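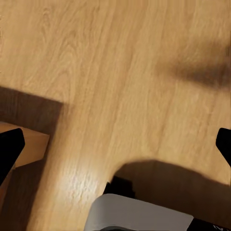 2022年10月8日 パン種ノート

朝いちで種の瓶を見たら、輪ゴムの位置をしっかり越えてました。やった! 9月の終わりはずっと元気がなくて、もう作り直そうかと思ってたんだけど、粉をDobreのライ麦に替えてから三回目の種継ぎでこれです(Sakleyの全粒粉も悪くないけど、うちの種とは相性がいまいち)。

今日の配合は粉270g、水200g、塩は粉の2%。種はいつもの匙で山盛り二杯。量り忘れたので次は必ず量ること。こねずに折りたたみだけ、30分おきに四回。三回目あたりで急に生地がなめらかになって、つい触りすぎました。

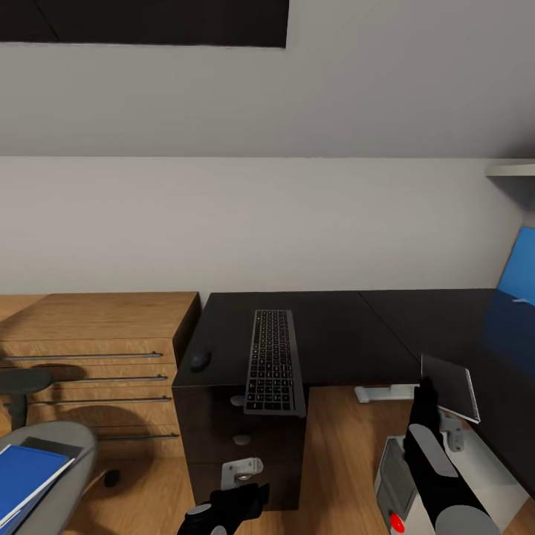 Hubert Baumgartner
Omside工房 製パン担当

一次発酵は室温で五時間半。前回より一時間長いです。指で押すとゆっくり戻るくらいで切り上げて、成形してから冷蔵庫で12時間寝かせる予定。前に一晩半置いたときは酸味が強く出すぎて、バターを塗らないと食べられなかったので、今回は欲張らない!

それと、Plustenのオーブンの件。設定温度まで上がったと表示されてからも、庫内の温度計だとまだ足りないことが多いです。使う人は表示が出てからさらに20分待ってください。私は先週それを忘れて、底の白いパンを二つ焼きました(スープに入れたらおいしかったけど)。

二個分まとめて仕込んだ人の生地は総量1,085gだったそうで、うちの小さいボウルだとたぶんあふれます。大きいほうは棚の奥、計量カップの後ろ。使ったら戻しておいてね。

明日やること:クープは一本だけ深めに。蒸気は最初の15分。焼き上がりの重さも書く。種の残りはクラッカーにするつもりだけど、ごまが切れてるかも。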